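Work Tables: Your Questions

We love a good work table at Damwood, and we love hearing from people who are setting one up for the first time! These are the questions that land in our inbox most often, answered by Yiğit Değirmenci.
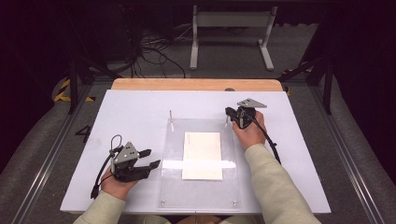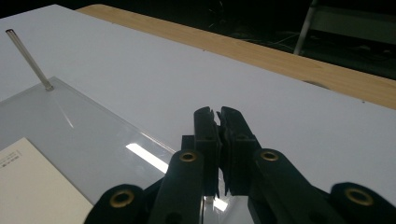
Work at a white tabletop, two views.

Is white a good color for a work table?
I think it's a wonderful color for one. Small parts show up right away, lamp light bounces back at you, and you can tell at a glance if it needs a wipe. The downside is glare. Try moving your lamp off to the side before you give up on white.

How big should mine be?
Bigger than you think, if the room allows! My own top, the Plarko, is 185 cm long and I fill every bit of it with sewing on one end and model boats on the other (my family has stopped asking about dinner space).

Can I put a new top on an old base?
Please do! Check that the base doesn't wobble and that the screws won't come through the new top. Leave an overhang at the front so you have somewhere to clamp things.

How do I get marker off?
Start with a soft cloth and warm soapy water. If the mark stays, try a little rubbing alcohol in a hidden corner first, then on the spot. Keep scouring pads well away from a shiny finish.

Sitting or standing?
Both, if you can manage it. I cut fabric standing up and do fiddly gluing in a chair. A tall stool gets you most of the way there for very little money.

Do you run table-building days?
Yes, and they're so much fun! The Ersoy room fits 13 people, and you go home with a finished top and sore arms. The next one is in November, and beginners are very welcome.

What does it cost?
The day is 280 with wood included, or 185 if you bring your own. Lunch is on us.

Can I bring my kid?
Ages 12 and up, with an adult. Closed shoes for everyone, please, and tie back long hair.

Last updated November 10, 2023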